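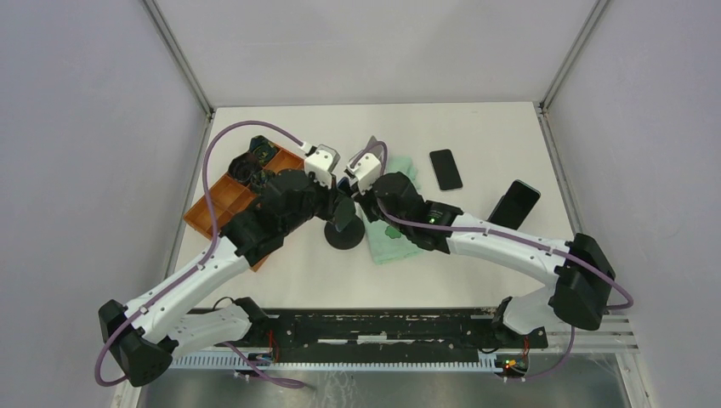

Home | Ask | Unanswered | Sheds & Benches | Cleaning | Log in

Is a sealing kit for a white tabletop worth $200, or am I being had?

I've got a white rectangular top with light grey walls up the back and both sides, and grey metal posts in the far corners. The colour was picked before I got involved. It marks if you look at it sideways. Grey smudges, mainly, plus a dull patch along the near edge where everything gets dragged on and off.

The bloke at the Gavutero trade counter wants to sell me a Lendeck sealing kit for $200. He reckons it'll "restore and protect for the life of the bench". I asked what's in it and he read me the front of the box. I asked whose bench he'd seen it on and he read me the side of the box.

I don't know what the top is made of. It could be melamine, it could be something nicer, and there's no sticker on the underside. Two things I'd like to know before I part with any money:

Does a sealer do anything at all on a surface that's already sealed at the factory?

And is there any way of dealing with the join where the top meets the side walls? There's a thin metal rail running along each side and crud gets in beside it. A vacuum nozzle won't fit and a damp cloth just pushes it further along.

Please don't tell me to get a darker top. I know.

flatpack_doubter

Clollovier
Member, Sheds & Benches

I'd keep your $200. If the top has a factory finish there's very little for a sealer to soak into, so what you're paying for is a film sitting on the surface, and a film scuffs the same as anything else. Possibly worse, and then you get to scuff-hunt on two layers.

Sort out what the marks are first. Rub one with a clean white eraser. If it comes off on the eraser it's transfer from something rubber or metal, and you don't have a surface problem. If it doesn't shift, try warm water with a drop of dishwashing liquid, wipe, then dry it properly with an old tea towel. Leave it 30 minutes and look at it side-on with a torch. Dull patches that are still dull after that are wear, and I've never seen a bottle fix wear.

Go easy with the melamine sponges. They're a very fine abrasive whatever the packet calls them. Fine now and then, but use one every week on the same spot and you'll make the dull patch you're complaining about.

For the rail, a soft paintbrush with the bristles cut down short, brushing towards you, vacuum held just above. Fiddly but it works. I wouldn't run silicone down there until you're certain the top never has to come out. If the gap's under 2 mm you'll make a mess of it anyway – ask me how I know.

gritandbearit
New member

just polish it. i did mine with 3,000 grit wet and dry then car polish, came up like glass. takes an arvo. Żak has the paper cheap, other places charge double for the same stuff

Clollovier
Member, Sheds & Benches

What was yours made of, though? On solid surface, sure, that can work. On melamine you'd be sanding a printed layer that's thinner than your patience, and once you're through it the top's done. The OP has said they don't know what they've got, so I wouldn't put any paper on it yet. Also, "like glass" on a work surface means every light in the room glaring back at you.

flatpack_doubter

Eraser test done. Most of the smudges came straight off, which is a bit embarrassing given I was halfway to buying the kit. The dull bit at the front hasn't changed and I've decided I can live with it. Haven't tried the cut-down brush. I'll believe that one when I see it.

If anybody has used the Lendeck stuff and has a before and after that isn't off their own box, I'd still like to see it.

Last updated: 24/08/2021

Contact us | House rules | Copyright remains with the posters | Back to top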